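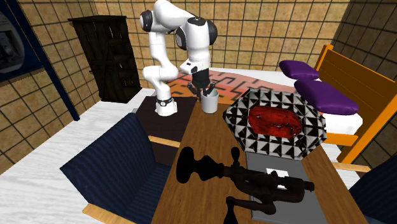
How long does it take a beginner to get a simulated robot arm to pick up a mug? Four weeks of club evenings, if you're me and you keep forgetting to save.

4 min read

So I joined the robotics club at the Clunville adult learning center in September, mostly because Wilma Michiels had been after me to come along for ages and I ran out of excuses. I thought there'd be soldering! There is no soldering (well, the other group gets to solder). Our group works in simulation, so it's all laptops and bad coffee and a lot of people muttering at their screens.

We're split into teams, and mine is called Bronach, after a dog. It's me, Keegan Chan and Gordon Lachance. Keegan writes the code that moves the arm, Gordon tunes the gripper, and I got handed the rooms, meaning I choose the furniture and the clutter and put them where the arm has to deal with them. I love it way more than I should. My current room has a long wooden table, navy chairs, a bed with purple pillows and tile all over the walls, and on the table there's a gray mug next to a big hexagonal tray in black and white triangles. Gordon says it looks like a motel designed by a math teacher. I'm taking that as praise.

The mug is the whole task for now. Get the gripper down to the rim, close, lift, hold it for 3 seconds, put it back. My first version had the mug right at the table's edge and the arm kept nudging it off – you'd hear Keegan groan from across the room every time. I moved it in a tiny bit and we got our first clean lift that same evening. I may have yelled.

Then Gaétan Gill, who runs the club, came over and asked what happened if the mug moved. Well, um. It fell over. We'd tuned everything for one exact spot, so now I'm making a batch of rooms with the mug in different places and Keegan is rewriting the approach so it comes in slower. We saved the good run as number 1915, and I still go back and watch it when the new ones get depressing.

There's a little contest with the Fortin club at the end of term. Huguette Paquette is judging, and she has already told us she'll be picking the mug positions herself, so no favorites. The Roren team is way ahead of us – they're stacking bowls! – but I think we've got a shot at the single object round if Gordon stops changing the grip force at nine at night.

Next up I want to try a mug with a handle. Keegan has asked me to please wait.

Filed under: Club Nights, Learning Stuff
4 comments · 3 shares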